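The microwave has a spot now

Quick one, it's nearly 5 and I still have to get groceries.

So the kitchen corner. If you read the August post you know the deal: we moved into the new place on Mwakyusa Road, big open room, great ceiling, zero kitchen. For weeks lunch was cold. I ate a lot of crackers. Rehema Barasa ate soup straight out of the can and I'm still not over it.

First try was putting the microwave on the counter with everything else. Bad. Storage boxes on there, mugs, somebody's mail, and you had to shove it all over to get a plate in. Second try was on the floor by an outlet (my idea, we don't talk about it).

Then Musyoka Nyanda offered up a table he'd had in his garage. Light wood, nothing fancy, right height. Carried it up the stairs with 2 people and a lot of yelling. Wiped it down, plugged in, done.

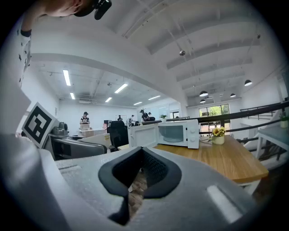
Microwave on its table, door open, sunflowers next door.

I like the two knobs. Turn one for power, one for time, walk away. The last office had one with a whole keypad and a popcorn button that burned popcorn every single time. Also the door swings left, so you want your plate coming in from the right - took me a few tries to get teh hang of that.

The sunflowers were Rehema's thing. I said they'd be in the way. They're not, and the yellow is nice against all that white. She wins.

Still to do:

A tray for forks. Right now they live in my desk.
Some kind of lid for reheating sauce. Please. I cleaned that turntable twice last week.
Figure out the chairs - they drift over to that side and then you're reaching over a backrest with hot soup.
Maybe a small shelf for tea, if theres room.

I did look at a proper kitchen cart from Corau but not at that price, not for an office where most of us just want warm rice. The table is fine. The table was free.

Ok, store. If anyone has a spare fork tray let me know, I'll trade you crackers.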